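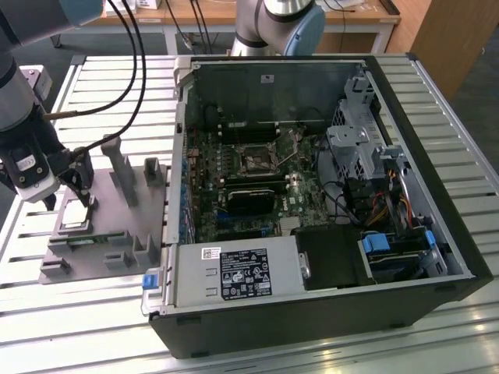 A desktop tower with its side panel off and the processor socket empty.

Eltthorpe's repair library reopens with room to spare

The Eltthorpe Repair Library is back, and it has more than doubled in size! After a winter in borrowed rooms, the lending and repair service opened the doors of its new home on Baert Street in January, and 520 people came through on the first morning to borrow tools, drop off broken toasters and have a good look at the place.

The building used to be a carpet showroom, so there is space for nearly everything the old site had to turn away. Sewing machines get their own room with north-facing windows. Bikes go in through the loading door at the back, and computers and other electronics now have a full wall of benches upstairs, next to the shelves of donated parts.

"We had people lining up with lamps under their arms before we had found the light switches," said Bethel Gebremichael, who runs the library. "I loved it. I was up a ladder with a label maker and people were already asking when the soldering class starts."

The class starts next month, and it is one of several new ones. Antonina Sydorenko will teach darning and zipper replacement over four evenings, and Tudur Dafis is leading a course on old desktop computers that takes beginners from opening the case to swapping memory, replacing a power supply and installing a fresh operating system. Machines finished in the course go to households in town that have asked for one. The waiting list for those stands at 37 homes, most of them with children in school.

Dafis says older desktops are a great place to learn. "There's room to get your hands in, the parts are standard and you can find spares for next to nothing," he said. "A ten-year-old office computer with more memory and a new drive will handle homework and video calls just fine."

Membership has grown quickly too. The library had 700 members when it left its old rooms on Quarry Lane and has 1,164 today. Items in the lending catalog have passed 1,000 for the first time, helped along by a big donation of garden tools – including a wood chipper that is already booked through the spring.

Borrowing works the same way it did before. Members can take up to five items for a week at a time and renew by phone or at the desk. Repairs are free, though you pay for any new parts, and you are encouraged to sit down and help with the fix. Anything that plugs into the wall gets a safety check before it goes home.

The one thing still missing is the café corner. The counter is built and the coffee machine has arrived, but the plumbing is waiting on a final inspection. Gebremichael hopes to be pouring coffee by the time the sewing classes begin – until then, bring a thermos.

Spaces in the computer course are limited to 12 and can be reserved at the front desk. The library also needs donations of working hard drives, laptop chargers and sewing thread in any color. Drop-offs are accepted at the loading door until 6 p.m.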